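Ticket 2471: Handgreifer, Stoffbelag an beiden Fingern franst aus
Produkt: Handgreifer-Set Pullstead, Ausführung mit gepolsterten Fingern
Kunde: Labor Wistow, Ansprechpartnerin Wanting Fan
Bearbeiter: Murray McIntyre
Status: wartet auf Ersatzteil
Priorität: normal

Wanting Fan, 09:12
Guten Tag, wir haben das Set im Juli bekommen und benutzen es seitdem fast täglich. Der schwarze Belag auf den Innenseiten der Finger löst sich am Rand in Fasern auf. Bei kleinen glatten Teilen ist das für uns ein Problem, weil eine Faser manchmal am Teil hängen bleibt und wir dann die Aufnahme wiederholen müssen. Der Zähler in der Software zeigt 292 Greifvorgänge. Im Handbuch steht leider nichts, wann man den Belag wechseln soll. Gehört das zur normalen Abnutzung oder ist es ein Fehler?

Murray McIntyre, 10:40
Hallo Frau Fan, danke für die genaue Meldung. Bitte schicken Sie ein Bild mit ganz geöffneten Fingern, am besten auf hellem Untergrund. Und bitte noch nicht an den Fäden ziehen.

Wanting Fan, 11:25
Das Bild ist von unserem Holztisch. Am rechten Finger steht oben an der Ecke ein Faden nach links ab, den meine ich vor allem.
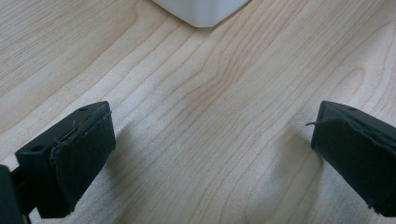

Foto: Wanting Fan, Labor Wistow

Links ist es oben nur eine kleine Faser, aber die untere Kante ist auch schon ausgefranst. Außerdem kommt mir der rechte Belag an der oberen Kante faltig vor. War das bei der Lieferung schon so? Ich kann es nicht sicher sagen, ich habe damals nicht darauf geachtet.

Murray McIntyre, 13:05
Die Falten sehe ich auch. Sie können entstehen, wenn der Belag beim Aufkleben nicht genug gespannt wurde. Am Kunststoff der Finger erkenne ich auf dem Bild keinen Schaden. Bitte prüfen Sie noch zwei Sachen: Lässt sich der Belag mit dem Fingernagel verschieben? Und sind die Schrauben der Finger fest?

Wanting Fan, 14:30
Rechts verschiebt er sich ein wenig, links gar nicht. Die Schrauben sind fest. Den langen Faden habe ich jetzt mit der Nagelschere abgeschnitten, ich hoffe, das war erlaubt. Danach habe ich 90 Greifvorgänge gemacht und es blieb keine Faser mehr am Teil. Trotzdem möchte ich neue Beläge, am liebsten mit umgenähtem Rand, falls es so etwas gibt.

Murray McIntyre, 15:10
Abschneiden ist in Ordnung. Einen umgenähten Rand haben wir nicht im Programm, den Wunsch gebe ich an Gunawardena weiter, von dort kommen die Beläge. Ich schicke Ihnen 4 Stück aus dem Lager Pukville, ohne Berechnung. Vor dem Aufkleben die Kleberreste bitte mit Isopropanol entfernen und den neuen Belag über Nacht ruhen lassen.

Wanting Fan, 15:22
Vielen Dank. Bitte das Ticket noch offen lassen, bis ich gewechselt habe.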